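Demonstrations with hand-held gripper: soft ring slips out when lifting

Posted in Teaching by demonstration

Noémie Sawatzky
Hello all. I am new in this forum and English is my third language, so please be patient with me.

I collect demonstrations for a small policy. The task is simple: take a soft ring from the table, lift it and lay it down in another place. I use a hand-held gripper with camera, two fingers, and I squeeze it with my own hand. No arm at this stage. Later the policy should run on an arm we have in the workshop in Grevambridge.

With hard objects I am satisfied. With the soft ring I lose many episodes. I close the fingers over the ring, I feel it is good, I lift, and the ring turns or slides out. When I squeeze harder it stays, but then the fingers flex and I am afraid the recorded width is not the same thing the arm will do. I have now 80 episodes and 23 of them contain a slip, and I don't know if I must throw them away.

So I want to ask two things. How do you hold such a thick, soft object so the demonstration is clean? And do you keep the episodes with a slip or delete them?

Natalia Aguirre
Welcome Noémie, your English is fine. Mine is also not native, so we are two.

I had the same trouble in April with soft goods. What helped me was to stop grasping from outside. If you close both fingers over the whole ring, you compress a lot of air and pile, and the grip opens again by itself. Put one finger through the hole and the other one outside, so you pinch only the tube of the ring. Go for the side which is nearest to you, and go deep enough that the pads cover the thickness and not only the top of the curls.

Then please close slowly. A person feels in the hand when the fabric is "finished" and stops there. The policy has no such feeling, it has only the picture and the finger width. So I close until the pile stops moving, wait for one short breath, and only then lift. This small pause is visible in the data and the policy learns it quite well. When I was lifting in the same moment as closing, the arm did it too early on every second try.

For the recorded width: measure your fingers when they are empty and closed, then once more with a firm squeeze on the object. If the difference is small, leave it. If it is big, you squeeze too much, or the pads are worn and you compensate with force. Look at the edges of the rubber. Mine started to come off at the edge and I noticed it very late.

About the slips, I keep an episode if I did the correction in a natural way, that means I went back, grasped again and finished. I delete it if I used my other hand or if I stopped in the middle to think. From your 23 I would guess that a good part can stay.

tremen_lab
Just delete all of them. Bad data is bad data. Get stickier pads.

Khalaf
I don't agree with the answer before me. If you delete every slip, the policy sees only perfect grasps, and the first time the ring moves a little it does not know what to do. Keep the ones with recovery, as Natalia wrote. But look at how many you have of each kind — in my set for the Grullden bench I had too many recoveries and the arm began to "recover" when nothing was wrong. I had to take out 14 before it became calm.

One more point is the start position. Turn the ring a bit between episodes, and move your own starting hand also. I did one full Sunday with everything in the same place and it was a lost day.

Noémie Sawatzky
Thank you very much for the answers. I tried the way of Natalia yesterday evening, one finger inside the ring and one outside, and it is much better — only 4 slips in the whole session, and in all of them I could grasp again without stopping. I also do the short wait before lifting now. It feels strange in the beginning, but after some episodes the hand does it alone.

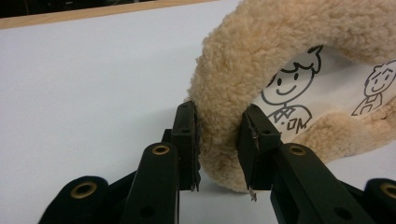
I still have to do the measurement with the empty fingers, because I did not find our caliper. For the old episodes I will watch them one by one and keep only those where the second grasp is done with the gripper. If I have enough, I will train one time with them and one time without, and I write the result in this thread.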